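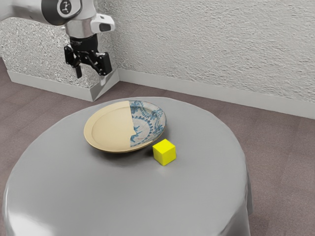

Rikby adds a low-cost dual SIM phone to its Ellery line

Rikby has added a fourth handset to its Ellery range of budget smartphones. The Ellery 21 takes two SIM cards, has Wi-Fi and comes with a removable battery, and it will be the cheapest model in the line when it reaches stores in August.

The phone will sell for $138 without a contract. The next model up, the Ellery 40, stays on sale at $244 and will get the same software in an update later in the year.

Rikby is aiming the new phone at people who are buying a first smartphone and at people who carry two numbers, one for work and one for home. Both SIM slots sit under the back cover. One of them can be swapped without taking the battery out, so a traveler can put in a local card and keep the phone running. The second slot is behind the battery and is meant for the number that stays put.

"Most of our customers in this price range already had a second phone in a drawer or a bag," said Maxine Kingi, who runs the handset business at Rikby. "They told us they wanted to stop charging two things every night."

Both lines are on standby at the same time, but only one can be used for a call. If a call comes in on the second line during a conversation on the first, the caller goes to voicemail or to a forwarding number. The owner can choose a default line for calls, another for texts and a third setting for data, and can give each contact its own preferred line. Up to five SIM cards can be saved by name, and the phone remembers the settings for each one when it is put back in.

Screen and camera

The Ellery 21 has a four-inch touch screen with a plastic cover. It is the same panel used in last year's Ellery 20, although Rikby says the touch layer is new and responds better at the corners. The back camera has no flash and a fixed focus. There is a simple front camera for video calls, something the Ellery 20 did not have.

Storage is small. Buyers get 4 GB built in, and a good part of that is taken up by the system and the apps that come with it. A memory card slot under the back cover takes cards up to 32 GB. Photos, music and maps can be kept on the card. Apps cannot be moved there, and Kingi said there was no plan to change that.

The phone weighs a little less than the Ellery 20 and is slightly thicker. The back cover comes off with a fingernail and will be sold separately in other colors. Black and white are the only two in the box at launch.

What comes loaded on it

Rikby has signed a deal with Estudon, a game publisher, to put a set of its older titles on the phone at no charge. They include the card game Jurer, which has been one of the more popular downloads in the Rikby store since it was added there, as well as two puzzle games and a racing game. All of them work without a data connection. The games can be removed by owners who want the space back, and downloaded again later from the same account.

There is also a basic office viewer, an FM radio that needs headphones plugged in, and a data counter that can be set to warn the owner or cut off the connection when a limit is reached. The counter keeps a separate total for each SIM card.

The web browser sends pages through Rikby's own servers, where pictures and text are squeezed down before they reach the phone. It can be switched off in the settings, and it does not run on pages that use a secure connection – banking and shopping sites, for the most part.

Battery

Rikby gives a standby time of 331 hours with one SIM card in the phone and 244 hours with two. Talk time is the same in either case. The company did not give a number for web use over Wi-Fi. The charger in the box is a standard micro USB type, and the battery is the same one used in the Ellery 20, so spares are already in stores.

Tayla Ruawai, who manages a chain of phone shops, said she expects the lower price to matter more than anything on the spec sheet. Her stores sold out of the Ellery 20 twice last year, both times in the weeks before school started.

"People come in with a number in their head, and they don't go above it," she said. "The old one was just over that number for a lot of families. I would have liked more storage. We will be selling a memory card with nearly every one of these."

She said her staff had tried an early unit and found the line settings easy enough to explain at the counter, though the labels in the contacts menu were small and hard to read. Rikby has said the labels will be larger in the version that ships.

The Ellery 20 will be dropped once current stock is gone. Rikby will go on providing repairs and fixes for it for two years.
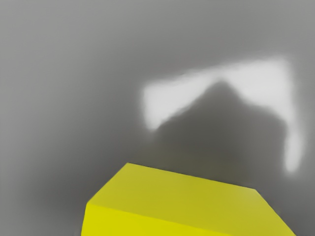 Can the Ellery 21 be used with just one SIM card?

A single card works in either slot, and the phone hides the second line's menus until another card is put in. Rikby suggests using the slot behind the battery in that case, leaving the outer one free for travel. The phone takes micro SIM cards in both slots, so owners moving from an older handset with full-size cards will need to ask their carrier for a replacement or have the card cut down in a store.

Where it will be sold

The first shipments go to independent phone shops and to Rikby's online store. Carriers are expected to follow, and two of them have already said they will sell it without a lock. Phones sold by other carriers may be locked on the first slot only, with the second left open for any card. Buyers who care about this should ask before they pay, as the box will look the same in both cases.

The warranty runs for one year on the phone and six months on the battery. Orders in the online store open at 9 a.m. on launch day, with a limit of two phones per customer. A bundle with a 16 GB memory card and a spare back cover is also planned, but Rikby has not set a price for it.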